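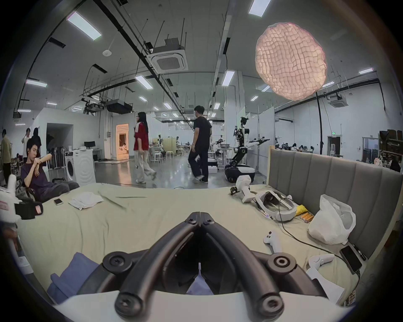 The bed at Trisville, before the sheet comes off

I was told that a room set gets tidier if you give everyone a flat surface to put things on. I had my doubts in February and I still have them. The flat surface at Trisville is a bed, and it has become the place where anything without a shelf ends up.

The bed is a Barkholm with a grey upholstered headboard, padded in vertical channels. It cost us 400, delivered. Margarida Nogueira says the channels don't hold dust. We'll see.

The sheet is a pale khaki green, supposedly chosen to hide creases. Look at it and judge for yourself.

Folded cloth in white, folded cloth in blue, and a yellow one in a heap. I make that a partial success for the folding lesson.

A VR headset on its side, controllers, phones, a black cable wandering over the sheet. Lutz Grube wants a charging drawer for this lot. The last drawer we bought is full of tape.

Three orange batteries side by side, the neatest things on the bed. I would still like them in a box with a lid.

A plastic bag propped against the headboard. Tin-yau Tseng's rule is that a bag has to be emptied the day it arrives, and I have yet to meet anyone who keeps to it.

Over the polished concrete there's a white washing machine against the partition, with the folding chairs racked up nearby. The Ibarra shelving at 119 was meant to go along that side. I measured twice and came out 39 short both times, so Volker Lenz can measure it next.

Page last changed 14 March 2026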